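Shampoo Bars, Hard Water and a Very Patient Kitchen Stove

11 February 2021

The first thing Bianca Chiriac does when I sit down across from her is ask what I wash my hair with. I tell her. She nods the way a dentist nods when you say you floss.

"It's fine," she says, laughing. "Really, it's fine! Everybody starts somewhere. I used dish soap once when I was a student, and my hair is still here."

Her hair is very much still here, a great dark heap of it pinned up with what looks like a pencil. Bianca makes solid shampoo bars under the name Brilarano, and for the past few years I've been one of those people who buys two at a time because I'm scared of running out. So I'll be upfront that I came to this conversation as a fan. I wanted to know how a person ends up spending her evenings thinking about suds.

It began with a move. She and her partner, Valdir Meireles, left an apartment in the city for a house on a well, and within a month her hair had gone stiff and dull.

"I thought I was getting old overnight," she says. "I bought everything. I bought a mask that smelled like a cake. Then Valdir looked at the kettle, which was white inside, completely white, and he said, 'Maybe that's on your head too.'"

It was the water. Hard water carries a lot of calcium and magnesium, and when it meets old-fashioned soap it leaves a waxy film behind. Bianca had been trying handmade soap bars from a market stall, with the best intentions, and every wash was adding another coat.

People mix this up all the time, she says, and it's the point where she gets most animated, leaning over the table and moving my cup out of the way so she can draw on it with her finger. A soap bar and a shampoo bar can look exactly alike. Soap is made with lye and oils and comes out alkaline. A shampoo bar of the kind she makes is built on mild cleansers, many of them from coconut, pressed together with a bit of butter or oil, and it can be set to a pH much closer to that of your scalp.

"If somebody tells me, 'I tried a bar and it was horrible, my hair was like candle wax,' I ask to see the label. Nine times out of ten it was soap. Lovely soap, probably! Wash your hands with it." 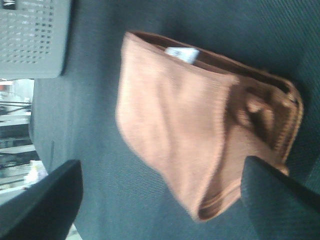

Her early batches were, by her own account, awful. The first crumbled. The second was so hard that Valdir used it to prop open the bathroom window. She was working on the kitchen stove with a double boiler, writing everything down in a school notebook, and she still has the notebook. She reads me one page aloud, from August of that first year, where the only comment under the recipe is "no no no no."

What turned things around was a phone call to Virgil Pană, a retired chemistry teacher who had once taught her older sister. He asked what temperature she was melting at. She didn't know. She'd been going by eye.

"There was this silence on the line," she says. "Then he said, 'Bianca, buy a thermometer and call me back.' So I did, I bought one the same afternoon."

Virgil still reads every new formula before she tries it. He doesn't use the bars himself — he's bald, and cheerful about it — but he is apparently merciless about her arithmetic. They argue over preservatives, over citric acid, over whether rosemary oil is worth the money. (She says yes. He says it's worth it for the smell, and that she should leave it there.)

I ask her what she'd tell a complete beginner, someone standing in the shower with a bar for the first time, and she puts both hands flat on the table as though she's been waiting all morning for this.

"Wet your hair much more than you think. Soaking! Then rub the bar between your hands and use the foam, or stroke it over the top of your head a couple of times, from front to back. Don't scrub it around in circles, you'll make knots. And keep to the scalp. The ends get clean when you rinse."

And then let the bar dry. She is fierce on this. A bar left in a puddle turns to porridge in a week, while the same bar on a rack with air under it goes on and on. Hers weigh 60 grams, and mine lasts me most of a season with shoulder-length hair, though I don't wash every day.

For hard water she likes a diluted vinegar rinse now and then, well washed out afterward. She doesn't sell one. "Why would I sell you vinegar? You have vinegar."

Conditioner is the subject she finds harder. She has made 4 versions of a solid one and isn't happy with any of them. The latest works beautifully on her own thick hair and leaves fine hair flat by lunchtime. Her friend Paula Enache, a hairdresser with very fine blond hair, tests them all and sends back voice messages.

"Paula is so kind to customers," Bianca says. "With me she is not kind. The last message was eleven seconds long and most of it was a sigh."

Does she want to grow, I ask, get into the big shops? She made 265 bars last month, all at home, and that's close to what the kitchen can take. She thinks about it for a while. She'd like a proper room with a drain in the floor. She'd like a press that doesn't pinch her thumb. Past that she isn't sure, and she seems perfectly happy not being sure.

Before I go she hands me a plain bar wrapped in brown paper, unscented, a trial for people whose scalps itch with perfume. I've used it three times now. It foams more slowly than my usual one, and I missed the rosemary at first, but my hair dried soft and didn't squeak. I've written to tell her so. She wrote back within the hour asking how much I'd wet my hair first.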